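Home | Guidance | Simulation Practice | Galleries | Contact

Good Practice Gallery: Clearances and Views in Simulated Furniture Tasks

The Korkura guidance on simulated manipulation applies to every site that submits work to the shared task library. It asks that a simulated cell be reviewed with the same care as a physical one. This gallery was prepared by Hrefna Mikkelsen and Ismael Damasceno for reviewers at Tosadport and Salminen, and it should be read together with the section on arm clearance and camera placement.

The library now holds 3,017 reviewed episodes. Each submission is expected to include a view from directly above the work surface and at least one view from low down, near the gripper. The two views answer different questions, and one may not be used in place of the other.

Points for reviewers:

Shadows from the arms are to be left on during review. They help a reviewer judge where an arm is when most of its body is outside the view.

Drawer fronts, handles and shelf edges must be identified in the task sheet before any motion is recorded.

The lowest part of the gripper must be checked against the floor or work surface at the start and end of each motion.

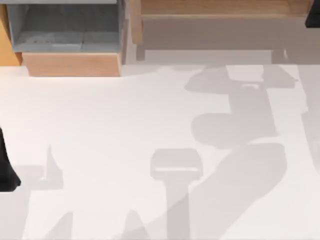
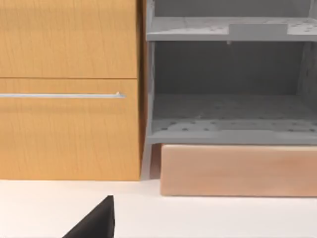
Simulated furniture cell. First picture: view from above, with the shadows of the two arms on the white surface. Second picture: low view of a gripper finger, the drawer handle and the open shelving.

Reviewers should record any contact with furniture that the task sheet does not list, even where the task was completed. An episode with three or more unlisted contacts is returned to the submitting site. Corrected episodes are accepted through August and keep their original number.

Questions on the wording of the guidance may be sent to Beathag Pollock at the Prundov office.

Filed under: Standards and Practice, Simulation, Galleries

Comments (3)

Aatos Heinonen
Does the rule on shadows also apply to cells with only one arm? Our task sheets do not mention it.

Beathag Pollock
It does. The next edition will state this in section 11.

Ruba Sfeir
We have started asking for the low view first at our site. It has made handle checks much quicker.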